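Setting Up a Toy Library Catalog in a Spreadsheet

Applies to: collections of up to 3,000 items kept in one workbook. Larger collections should go straight into a database such as Clomlow, and the import notes at the end of this page cover the move.

Before you start

You need a spreadsheet program that supports drop-down validation and can save as CSV. Lock the header row before entering any data. Work on a copy if you are converting an older list, and keep the original file read-only until the new sheet has been checked against the shelves.

The layout used on this page has 13 columns. It is the one the Vurham and Furnudton branches share, so sheets made this way can be merged without renaming anything.

Step 1. Create the columns

Enter these headers in row 1, in this order, all lowercase with no spaces:

item_id, title, category, age_from, age_to, pieces, color, finish, condition, location, date_in, notes, status

Format item_id as text. If it is left as a number, leading zeros are dropped on save and the shelf labels will no longer match. Format date_in as year-month-day. Leave the remaining columns as general.

Step 2. Set the item number

Use a two-letter category code, a hyphen, and four digits: BL-0012 for a building set, PZ-0140 for a puzzle. Numbers are never reused. When an item is withdrawn, its row stays and the status changes.

To block duplicates, select the item_id column from row 2 down, open data validation, choose custom formula, and enter:

=COUNTIF($A$2:$A,$A2)=1

Set it to reject the entry. A warning is not enough, as most people click past it. In programs that do not accept an open range, replace $A$2:$A with $A$2:$A$3001.

Step 3. Build the drop-down lists

Add a second sheet named lists. Put the allowed values for category, color, finish, condition, location and status in separate columns, one value per cell. Then go back to the main sheet and point each column's validation at the matching range. Color is the exception and is set to show a warning only, for the reason given in Step 4.

Keep the lists short. Condition works well with four values: new, good, worn, repair. Status needs in, out, hold and withdrawn. If a new location is added, add it to the lists sheet first and the main sheet second.
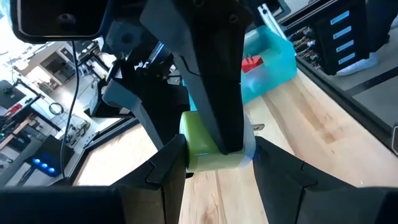
Step 4. Enter color and finish

Color is the field people search most when a loose piece comes back without its box, and it is also the field entered least consistently. Use plain names from the list: red, orange, yellow, green, blue, purple, pink, brown, black, gray, white. Do not use the maker's names. For an item with two colors, enter both with a slash and no spaces, larger area first, or in alphabetical order if neither is clearly larger. A rounded, block-like piece with glossy yellow-green on one side and pale white on the other goes in as green/white, finish glossy. Shades between two list colors take the nearer one, and the exact shade can go in notes. Where a color washes out toward white on one face, check it in daylight before deciding whether white belongs in the entry. Three or more colors are entered as multi.

Finish has four values: glossy, matte, cloth, mixed. Judge by touch as well as by eye - overhead lighting makes many matte surfaces look shiny.

Step 5. Write the notes field

Limit notes to 200 characters. The validation formula, adjusted to your own column, is:

=LEN(L2)<=200

Put missing parts first, then damage, then anything else. Write "lid missing" and leave out when or how it went missing. Do not use line breaks inside the cell. They survive in the spreadsheet but split the row in two when the file is exported.

Step 6. Check the sheet

Turn on filters and sort by each list column in turn. Blank cells collect at the bottom and misspellings show up as extra values in the filter menu. Then sort by item_id and scan for gaps. A gap is acceptable only if the number was skipped on purpose, in which case add a row for it with the status withdrawn.

Pull a few boxes from each shelf and compare them with their rows. If the pieces value is wrong on more than 2 boxes from the same shelf, recheck the whole shelf.

Importing into Clomlow

Save as CSV with UTF-8 encoding. Export the main sheet only. In the import window, map color to the tag field and set the separator to a slash, so that a search on either color returns the item. Run the import in test mode first. Rejected rows are written to a log with their row numbers - these count the header as row 1, so they match the spreadsheet.

Common errors

"Invalid key" - item_id was saved as a number. Reformat as text and retype the affected cells.

"Unexpected column count" - a line break or an unquoted comma in notes.

"Unknown tag" - a space before or after the slash in color.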